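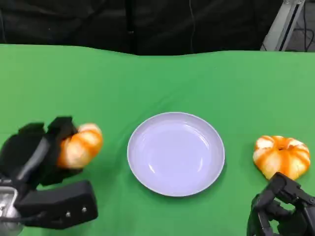
3.2 Materials and Serving Procedure

Figure 2. Round white plate with a raised rim on a green cloth, empty.

Meals in the portion study were served on round plates with a raised rim and a shallow, flat well. Plate shape was held constant at both sites because earlier work by our group (Zavala and Makokha) found that people served themselves more when the well was wide. Tables were covered with a plain cloth, and no serving dish was left within reach of the diner.

The main course was a rice and lentil dish prepared each morning in the Follden kitchen from a single recipe. A standard portion weighed 300 g. The large portion, used in the second week, weighed 700 g. Both were weighed to the nearest gram before they were brought out, and leftovers were weighed on the same scale within ten minutes of the end of the meal. Water was offered freely and was not measured.

We recorded 1072 meals in all. Diners at Carkum ate at noon and diners at Jendard ate at one, which was the usual hour at each site. Meals were left out of the analysis if the diner shared food, asked for a second helping, or left the table for more than five minutes. Diners were told that the study concerned taste, and they filled in a short rating form after eating. The full purpose was explained at the end of May, and anyone who wished could withdraw their data.

3.3 Measures

Intake was taken as served weight minus leftover weight. Hunger was rated on a paper line before and after each meal. Two raters, Mỹ La and Wekesa Koech, read the lines separately with a ruler, and their readings were averaged. Where they differed by more than 2 mm, Dennis Mushi read the line again and his value was used.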